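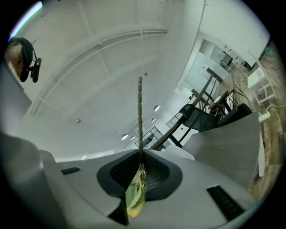 Posted in: Home & Interior > Ceilings, Lighting & Hanging Hardware

mapleshim
Looking for advice on hanging a roughly leaf- or pouch-shaped pendant from a white ceiling on a beaded cord. Beads are small, long and tan, strung end to end. The pendant is translucent yellow-green with darker veins. I want a 30 inch drop. Ceiling has recessed lights and one fluorescent fixture. Is the cord enough, or do I need a separate line?

torque_spec
Depends on the core, not the beads. Weigh the pendant first. If the core is cotton, restring on braided nylon. Cotton frays at the bead holes.

mapleshim
43 grams on a kitchen scale. Core unknown. Cord came from Skonitz and the packet says nothing.

gridline2
At 43 grams cotton is fine. Restringing is wasted work. Check the knot at the top of the pendant, which fails before the cord does.

torque_spec
Disagree. Static load is fine, but people bump it and it swings. I had one on cotton drop after 10 months.

gridline2
Was that the cord or the knot?

torque_spec
Cord, 2 inches below the hook. Sharp bead edge.

Nernbridge_Dan
Deburr the beads or put a soft spacer at the hook. For the ceiling end, a screw hook into framing. Adhesive hooks let go of painted ceilings. I used a Pluro one in November and it took the paint with it.

mapleshim
Framing is accessible. Second question: will the green fade under the fluorescent?

gridline2
Slowly, if it's a dyed plastic. Daylight from a window does more. Keep it clear of the tube and rotate it now and then.

torque_spec
Rotating only evens out the fade. A tube sleeve that filters UV is cheap.

mapleshim
Going with nylon and a screw hook. Will check the bead ends before restringing.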